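Nenach – a handwritten recipe and household notes collection

README for release 4

Welcome! Nenach is a set of 298 typed-up pages from the kitchen notebooks of one family, with the spelling, the crossings-out and the arguments in the margins all kept. If you like old recipes, odd units of measure, or the way people write when they think only their sister will read it, I hope you'll have as much fun in here as we did.

The notebooks were passed to Chalerm Phromma by an aunt who had kept them in a biscuit tin. Charoen Phromma (that's me) did most of the typing, and Chalerm checked every page against the original. We disagreed a lot. Where we couldn't settle a word, both readings are in the file.

What's in the folder

pages/ – one plain text file per notebook page, named by notebook and page, so b2_017.txt is page 17 of the second notebook
index.csv – one row per page, with title, notebook, kind of page and a confidence mark
words.txt – the word list, with spellings we met more than once and what we think they mean
units.txt – cups, tins, lids, handfuls and the rest
unsure.txt – every reading we'd love help with
CHANGES – what moved between releases

There are 4 notebooks. The first two are nearly all food. The third wanders off into laundry, seed sowing and a very long dispute over a pressure cooker. The fourth is the messiest and my favourite, partly for the soups and partly for the running score of a card game that starts on the inside cover and turns up again between recipes for the rest of the book.

Kinds of page

Every page has one of these in the "kind" column:

recipe – a dish with at least one ingredient and one step, however sketchy
part – a recipe that starts or stops in the middle
list – shopping, guests, jobs, presents
note – anything written to a person
score – card game scores
other – the rest, including a lovely tracing of a leaf with its ribs inked in

A page that holds two things gets the kind of whichever takes up more room, and the second one goes in the "also" column. We tried splitting these pages into two files for release 2 and it was a mistake. The notes nearly always answer the recipe they sit beside, and they make no sense apart.

How we typed them

We typed line by line and kept the line breaks. Spelling stays as written, so you will meet "brocolli", "brocoli" and, once, "brockly". Please don't correct these in a pull request! The modern spelling is in words.txt and you can join the two up with the script of your choice.

The marks we use in the text files are few:

Square brackets round a word mean we are guessing.
A slash inside square brackets means two guesses, mine first.
Curly brackets hold words that were crossed out but can still be read.
Three equals signs on their own line mean a change of pen or pencil.
A caret goes before anything squeezed in above the line.

The change of pen turned out to be worth the bother. More than one person wrote in these books, and a second colour is often the first hint that someone came back later to disagree. The plum chutney on b1_031 has three layers: the recipe, a note cutting the vinegar by half, and a furious note putting it back.

On our printed working copies we gave each hand its own colour and kept to it from the first page to the last. I'd push anyone starting a job like this to do the same from day one. We began with pencil for everything and had to go through the whole second notebook again.

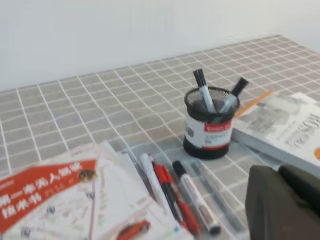

Two markers in the mesh pen holder.

The colours don't appear in the text files, but the "hand" column in index.csv comes from them. It holds A, B, C or a question mark. Hand A is large and round and wrote most of the first two notebooks. Hand B is small, leans hard to the right and is fond of underlining. Hand C has terrible handwriting and superb taste in puddings.

Units

This is the part people write to us about, and I can see why. Very little is weighed. Butter is measured against an egg, rice goes in by the tin lid, and flour is often "as it wants". There are 25 entries in units.txt. For each one we give the words as written, the pages where they turn up and, where a later note in the notebooks gives a weight, that weight. We haven't filled in any others from our own cooking, tempting though it was.

A few names come up again and again. "An Ultano" is a measure of liquid, and as far as we can tell it means the cup that came with an Ultano flask. "Half a Moltex" puzzled us for weeks, until Chalerm found a note on b3_044 asking someone to wash out the Moltex jar and bring it back. "Ortuño's" is a shop, always said to be dear and always gone to anyway.

How sure we are

The confidence column runs from 1 to 3. A 3 means we both read the page the same way at the first go. A 2 means we talked it over and agreed. A 1 means at least one word is still open, and those pages are all listed in unsure.txt. There are 18 of them in this release, down from a good many more, and the biggest drop came after a reader spotted that what we had down as "soap" was "sago". It changed a pudding enormously.

What to use it for

Cooking, first of all! The lemon rice on b2_009 is splendid, and so is the bean soup on b4_022 if you leave out the second lot of salt (Hand B agrees with me). People have also used the pages for spelling practice, for a school talk on old measures, and for testing search tools on untidy text, which they are very good for.

Please don't treat the home remedies in the third notebook as advice. They are typed up as written, and at least one of them calls for paraffin. The preserving times are too short as well, so use a modern guide for anything going into a jar.

What we left out

Surnames of neighbours, all addresses and telephone numbers, and two letters that had been tucked in at the back of the fourth notebook. Names we took out are shown as [name]. The page scans are not part of the release, mainly for the same reason, and we won't be sending them out by email.

Known problems

Notebook 3 has no page numbers of its own, so ours follow the order in which the sheets were found – some had come away from the binding and may be in the wrong place.
Fractions are typed as 1/2, 1/4 and so on, but the first few pages of notebook 1 still use words.
The scores in notebook 4 don't add up. They don't add up in the original either.
Older spreadsheet programs turn some page names into dates. Import that column as text.

Sending corrections

Open an issue with the page name and the line, and tell us what you read and what makes you think so. Guesses are very welcome, especially from anyone who grew up with these dishes. Chalerm goes through the issues in batches, so it can be a while before you hear back. The next release is planned for August and will have the loose slips from the tin, mostly jam labels and one recipe for something called "Tuesday", which has no ingredients at all.

Terms

Free to use, share and change, as long as you say where it came from and keep the [name] marks in place.

Last changed Sunday, May 29, 2022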